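How Does a Town Buy a Robot?

Buying a bike is fairly simple. You save up, go to the store, pick one and ride it home. Buying a robot for work takes a lot longer, and most of that time is spent on paper before any robot shows up.

Let's follow the town of Hendholm. The front office at the town hall there wanted help with small jobs on a table, like picking up binders and cards. In March the office began to make a plan.

Step 1: Write down the job

A robot is bought for a job, so the job comes first. The office listed what had to be picked up, how big each thing was and how hard it could be squeezed. A thick binder with a cover and pages inside is one kind of job. The robot's fingers have to hold both sides of it, and they shouldn't leave a mark. 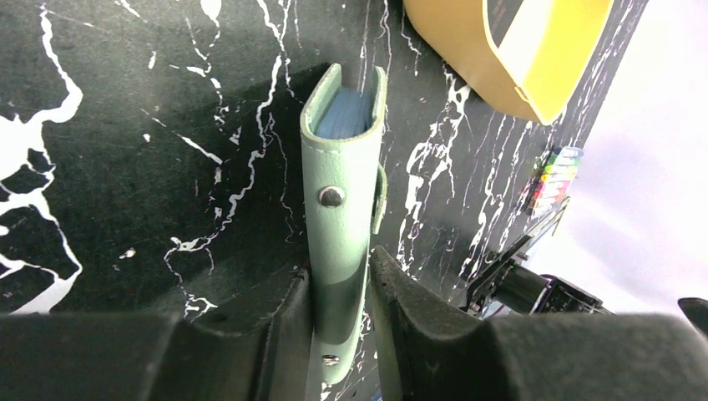
Zurkach wrote in to ask why the town didn't just buy the biggest, strongest robot it could pay for. A big arm costs more, needs more floor space and uses more power. If it only lifts binders, most of that strength is never used.

Step 2: Make a budget

A budget is a plan for money. It says how much you have and what you will spend it on. Many people think the robot is the whole cost, but the list is longer than that:

The arm
The fingers, also called a gripper
Cameras and cables
A strong table
Training for the people who work with it
Spare parts and repairs

Hendholm split its money into 83 equal shares. Nearly 24 of them went to things other than the robot – cables, training and spare parts. The town also kept 2 shares back for surprises.

Step 3: Ask for prices

The office sent the same list to two sellers, Blackburn and Prosari. Each one sent back a quote, a paper that says what they will sell and for how much. Blackburn's quote was lower. Prosari's quote had repairs in it and Blackburn's did not, so the office had to add repairs to one of them before it could compare the two.

Step 4: Plan a test

Before you pay for a machine, you want to know it can do your job with your things. Hendholm planned 80 tries for each robot. Half were with thick things and half were with thin ones. Thin things are a harder test. A card bends, and when cards are stacked close together the fingers have very little edge to hold.
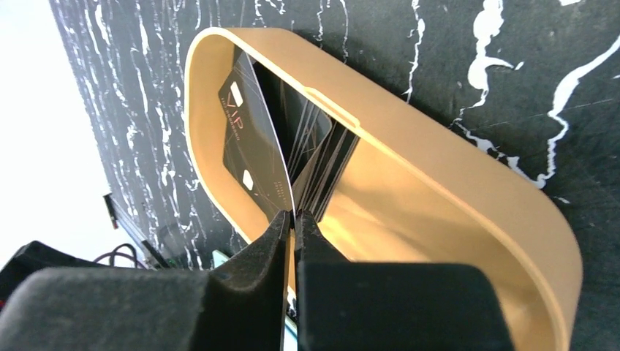

What happens if a robot fails its test?
The town can ask the seller to change the fingers and try again, or it can choose the other seller. It is much cheaper to find a problem before paying than after.

Step 5: Plan for later

Soft finger pads wear out and cables get old. A good plan says how long the robot should last, who will fix it and where the money for parts will come from each year. Hendholm put this on the last page of its plan, next to the phone numbers of both sellers.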